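Filed under: Home & Workshop > Floors > Step by step

How to Seal a Concrete Floor in a Small Workshop
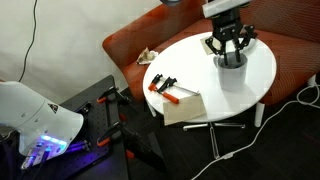
I sealed the floor of my workshop in January, and before that I helped my neighbor Efren Ignacio to do the same in his garage. His floor came out better than mine. I made two mistakes which I will explain, so that you can avoid them.

A bare concrete floor makes dust all the time, even when you sweep it every day. The dust goes into drawers, into the grease of the machines and into your nose. A sealer closes the surface. It will not repair a weak floor and it will not hide stains. If you have big cracks which are moving, please ask a builder first.

What you need

- a stiff broom and a vacuum cleaner
- a degreaser for concrete
- a long-handled scrub brush
- a water-based acrylic sealer
- a short-nap roller with an extension pole
- a small brush for the corners
- a sheet of clear plastic and tape
- painter's tape, gloves, safety glasses, old shoes

My room is 211 square feet. Read the coverage on the can and calculate for two coats, then add a little. Old concrete drinks more than new concrete. I bought exactly the calculated quantity and had to drive back to the store with sealer on my trousers.

1. Check if there is already a sealer

Pour a spoon of water on the floor in several places. If it goes dark after a few minutes, the concrete is open and you can continue. If the water stays on top like on a plate, there is an old sealer or there is oil. An old sealer must be removed, or the new one must be of a kind that sticks to it. The data sheet of the product will tell you this.

2. Check for moisture

Tape the plastic sheet on the floor, closing all four sides well, and leave it overnight or longer. When you lift it, look for drops under the plastic or a darker color on the concrete. If you find them, wait for drier weather and repeat. In my room the corner next to the outside door failed two times. I became impatient and sealed it anyway, and this was my first mistake. The corner is now white and cloudy, like milk in water.

3. Empty the room

Take out everything you can carry. For a heavy bench which cannot leave, do one half of the room, let it cure, move the bench and do the other half. You will see a faint line where the two halves meet, so try to put it along a joint in the concrete.

4. Clean, and then clean again

Vacuum first. Put the degreaser on the oily spots, wait as long as the label says, and scrub. Rinse with clean water and pull the dirty water out of the door. Erlinda Marquez, who was painting floors for many years, taught me to wipe the dry floor with a white rag. If the rag is gray, you are not ready. I had to wash mine three times.

Let the floor dry completely. Close the windows only if there is wind with dust.

5. Roll the first coat

Put painter's tape along the bottom of the walls. Paint the edges with the small brush, about the width of your hand. Then pour a little sealer in the tray and begin at the corner most far from the exit. Work in strips and overlap each strip a little with the one before, while it is still wet.

Keep the coat thin. A puddle will dry with bubbles, and later it will peel. If you see a puddle, spread it immediately, and do not come back to it when it begins to be sticky. I came back to it. This was my second mistake.

6. Roll the second coat

Respect the waiting time on the can, and make it longer if the room is cold. Roll the second coat across the direction of the first one, so you will cover the places you missed. I started mine on a Wednesday evening with a lamp standing on the floor near the door. The light from the side shows very well where the surface is still dull.

7. Wait

You can usually walk on it in socks the next day, but heavy things need more patience. Follow the full cure time on the label before you roll a machine over it. Put pads under metal feet, and lift the furniture instead of pulling it.

Care

Sweep with a soft broom and wash with water and a little mild soap. Strong solvents can soften an acrylic sealer, so wipe any spill at once. When water does not make drops on the floor anymore, clean it well and roll one new thin coat over the worn places.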